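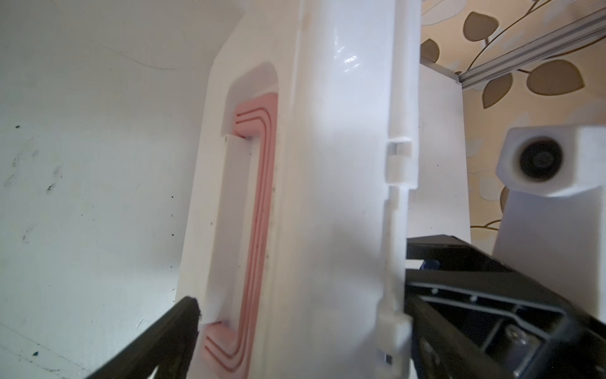
On Wednesday, July 22, 2026, Ottar Magnusson wrote:

> The Brarnstead survey asked 2,374 fathers. Men open up more in homey rooms.

I have doubts.

1. They were asked once. More than when?
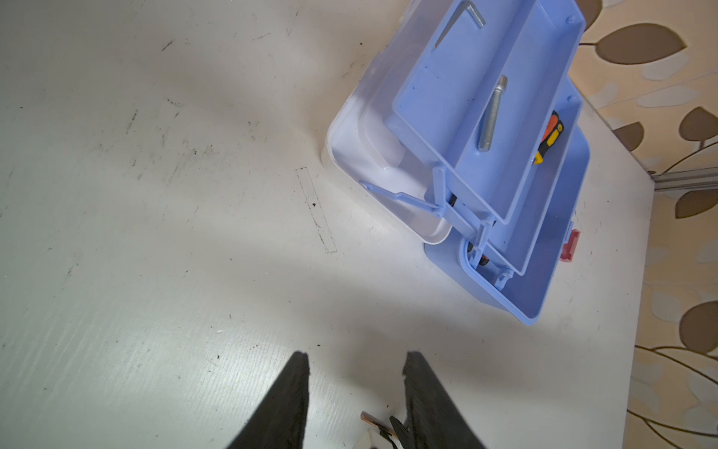

2. "Opening up" was self-rated. 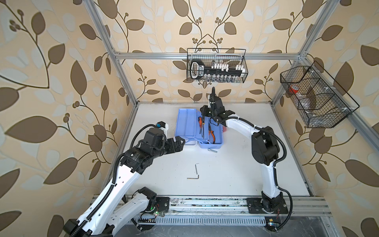 The homey room claim bothers me most, as there was no comparison group. Cream wallpaper with big brown leaves, like the stuff in the photo, won't get my brother talking about Dad. Does anyone have the full questionnaire?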